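The spreadsheet comes first, then the robot

I'd been told to bring a coat, because the Nosbridge building has one heater and it isn't near the part I'd want to see. I brought the coat. I also brought a list of questions about how a small outfit decides to spend real money on robot arms, and I got through maybe half of them before the person who does the buying there pulled a laptop across the table and said, "Okay, you want to see the actual mess?"

I did want to see the actual mess!

Nosbridge is a small shop that works on household handling – arms that open things, pick things up, put things back where they go. My host looks after equipment and lab planning, and asked that I leave names out, since a couple of the suppliers we talked about are still waiting on a decision. Fair enough. So it's "the planner" from here on.

The mess was a spreadsheet with a tab for every purchase they had considered over the past two budget years. Green rows got bought, yellow rows got put off, and the gray rows (there are a lot of gray rows) were things somebody wanted very badly for about a week.

"People come in and ask what the arm cost," the planner told me. "I always tell them the arm was the easy line. You get a quote, you argue a little, you sign it. What hurt was everything we'd typed into the row called 'misc.' The first year, misc was a third of the budget. I had to stand up in a meeting and explain a third of a budget called misc."

I asked what was in it.

"Power. Cable. Brackets. Stands. Fingers, my goodness, fingers. A second set of everything that can break. Shipping on the second set. A cabinet."

A cabinet?

"You can't practice opening drawers on nothing."

They'd shopped for the cabinet more carefully than I shopped for my car. Wallow, which sells office furniture out of a warehouse across the river, had a three-drawer unit they liked, and the planner wanted to buy one. The people doing the work wanted 6. Their argument was that drawers wear: the slides loosen up, the fronts get dinged, and after enough pulls you've got a drawer that behaves like no other drawer in the world. The planner's argument was that 6 cabinets have to live someplace. They settled on 2 to start, with the rest sitting in a yellow row.

"And I was wrong, by the way," the planner said. "I should have bought at least one more. Write that down. I never get to say it in meetings, it just encourages them."

We took the laptop and walked over to the floor, because I kept asking what things looked like and I think it was getting tiresome.
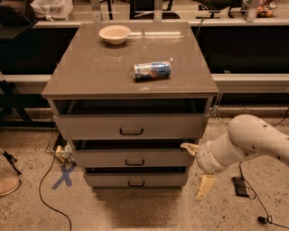
Floor space is the thing the planner would budget for first if they could start again. The rent is already paid, so it feels free, and then you find out you've promised the same corner to three projects. Their planning sheet gives each station a footprint that takes in a lot more than the arm and whatever it's reaching for. A station with a cabinet has to leave room for the drawers to come out, room for a person to stand off to the side, and some way to get power in. I looked at the black cables running over the concrete, and the little adapter lying there to the right of the cabinet, and asked whether that was a line in the spreadsheet too. "It's going to be," the planner said. "I've got a quote for floor channel from Purves and I've been sitting on it since January. Every time I open it I think, well, we could get a whole spare gripper for that."

So why not just do it?

"Because the stations move. If I bolt channel down now, I've decided where everything goes for the next couple of years, and I haven't decided that. I don't want the floor plan to get decided by a cable cover." There was a pause. "Also it's a really annoying quote. They charge for the corners separately."

I liked that answer, partly because I'd expected something grander. I had come in assuming that planning for robots would be full of big forecasts, and what I heard over the afternoon was mostly the kind of thing my aunt worries about before she redoes a kitchen. Where does it plug in? Can we still get past it? What happens when the guy who sold it to us stops answering the phone?

That last one isn't a joke at Nosbridge. Before this they'd used a different arm, bought secondhand from a company that was closing down, and the planner still winces about it. The price was great. The arm worked fine. Then a joint needed service, and the one shop that would look at it wanted the whole thing crated and sent away for most of a season. "We saved a bunch of money and then we had a very nice coat rack," the planner said. "I don't count the purchase price by itself anymore. I put in a column for what happens the first time it breaks, and if I can't fill in that column, the row goes gray."

How do you fill it in, though, if you've never owned the thing?

"You call people who have. Not the references they give you, they're lovely, they'll all say it's great. You ask the references who else they know." The planner also makes every supplier answer the same few questions by email: how long for a replacement, who pays the freight, and can we swap the part ourselves without losing the warranty. A supplier who wants to get on a call instead goes to the bottom of the pile. I thought that sounded harsh. "It's one email," the planner said.

We got to talking about grippers, and here the spreadsheet got really long. I'd figured you bought the arm and it came with a hand. Sometimes it does, but Nosbridge buys theirs separately, and the fingers separately from that, and fingers are treated the way a print shop treats toner. They reorder before they run out, and there's a shelf. The pads get scraped up on drawer fronts and handles, and a worn pad can ruin a day's work without anyone catching on. The planner puts the cost at 165 dollars a set, from the supplier they use now, and the first-year budget had exactly one spare set in it.

"One!" the planner said, and laughed for a good while. "I think we got to the second month."

The current plan has a monthly number for fingers, just like rent. Whatever doesn't get used rolls over, and the leftover is allowed to go to what the planner calls groceries. Groceries are the ordinary household things that the arms practice on, such as bowls, cans, baskets and play food. They're cheap one at a time, and there had been a period when people were buying them on their own cards and handing in crumpled receipts, which drove the planner up the wall. Now there's a small fund and a shared list, and anyone can add to it as long as they write down which station it's for.

I wondered if that was a lot of fuss over cereal bowls.

"It's not about the bowls. If somebody buys a different bowl on Saturday and doesn't write it down, then by the middle of the week we've got two people comparing results and they're not talking about the same bowl. That's a day gone. I can tell you what a day costs, I've got a tab for it."

There really is a tab for it. I was shown it very briefly and asked not to print the number, but I'll say it was enough to buy a great many bowls.

The big decision coming up is Nukora. That's the name of the next project, a second room set up as a small apartment, with a real counter and a sink that may or may not get plumbed. It needs more arms, and the planner is trying to work out whether to order them all at once and take the discount, or stagger them. The people who'll be using the room would like all of them yesterday. The discount is decent. Even so, the planner is leaning toward staggering.

"When we set up the first station it took us some 3 weeks longer than I'd planned for. It wasn't the arm's fault, we just kept changing our minds about heights. If I buy everything on day one, I've got boxes on a pallet with the warranty clock running while we argue about how high the counter goes. I'd like to have that argument with one arm in the room."

And if the price goes up in the meantime?

"Then I'll look silly and somebody will make me a chart." The planner has asked the supplier to hold the price for the later units in exchange for a deposit, and hasn't heard back. I asked what a good answer would look like. Half the discount and a held price, apparently, would get a signature the same afternoon.

My last question was what advice there was for a smaller group, say a school program or a repair shop, that has scraped together enough for one arm and is about to order it. I'd been saving that one up, thinking I'd get a nice warm paragraph out of it.

"Order a cheaper one," the planner said, "and spend the difference on fingers and a second cabinet. And measure the door. Please measure the door."

I asked about the door. We'd run over our time by then, and there was a delivery to sign for, so all I got was that it was a previous building, that it was raining, and that the crate is still in the spreadsheet, in gray.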